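Biketitz Microfiber Utility Towel, light blue: long-term review
Severino Sarmiento, 17/05/2021

The Biketitz utility towel is a split-fiber polyester and polyamide cloth sold for kitchen and bench use. I bought a carton in August and have run it against two alternatives, the Naka waffle weave and the plain cotton Doãn bar towel, on the same household and workshop tasks.

Construction

The pile is short and even on both faces. The edge is folded once and overlocked with polyester thread. The Naka has a bound edge, which lies flatter when new but puckers after the first few hot cycles. The Doãn is hemmed on two sides and selvedge on the other two, and it frays least of the three.

The care label is sewn into the hem. It is stiff enough to mark soft plastics and should be removed before the towel goes near a screen or a lacquered surface. A seam ripper does this without opening the hem.

Absorption

I weighed each towel dry, soaked it in tap water, hung it by one corner for 2 minutes, and weighed it again. The Biketitz held the most water for its dry weight. The Naka was close behind. The cotton Doãn came third but took up a standing spill faster when laid flat, with no wiping. Microfiber tends to push the leading edge of a puddle ahead of it unless it is dampened first, and the Biketitz is no exception.

Washing and wear

The test towel went through 13 washes at warm temperature with liquid detergent and no softener. It then went once through the dryer on low. Lint in the trap was light after the first two loads and negligible after that. Color transfer onto a white cotton swatch was visible in the first wash only. Wash it separately once and the matter is closed.

Fabric softener ruins it. A second towel washed with softener beaded water on the surface and did not recover until it had been stripped with washing soda. The packaging mentions this in very small type on the back.

Shoaib Abbasi, who runs the abrasion rig I use, put a sample through 600 cycles against canvas. The pile flattened and a faint gloss appeared, but the base knit did not open. The Naka sample had broken loops by the same point.

Folding and storage

The cloth is limp and has little memory. It folds flat in thirds but will not hold a crisp edge, and a tall stack leans. Stored rolled, it behaves well. The cotton towel stacks better and takes up more shelf.

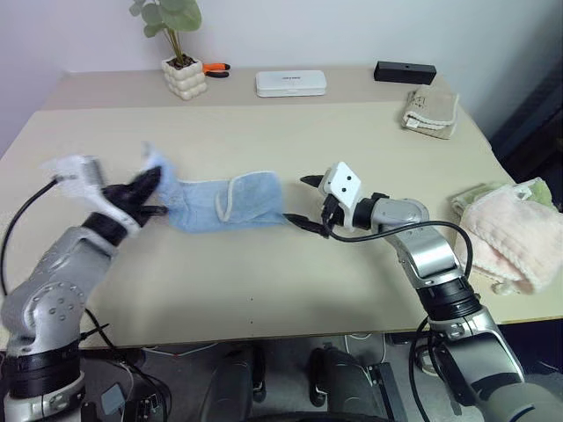

Light blue towel held out over the tabletop, left corner bunched and twisted.

Corners roll inward after tumble drying. Pulling the towel straight by its ends while it is still warm removes most of this. Line drying avoids it.

Price and supply

The carton is listed by Wosach under stock number 2098. Single towels cost noticeably more per piece. Shade varies slightly between cartons, so order enough at once if matching matters.

Verdict

Recommended for wiping, drying glassware and general bench work. For hot pans use the cotton Doãn, as polyester will glaze or melt on contact with hot metal. The Naka costs more than the Biketitz and did not outlast it in any test here.

Good: absorption, low lint, sound base knit.
Bad: stiff label, curling corners, softener warning too easy to miss.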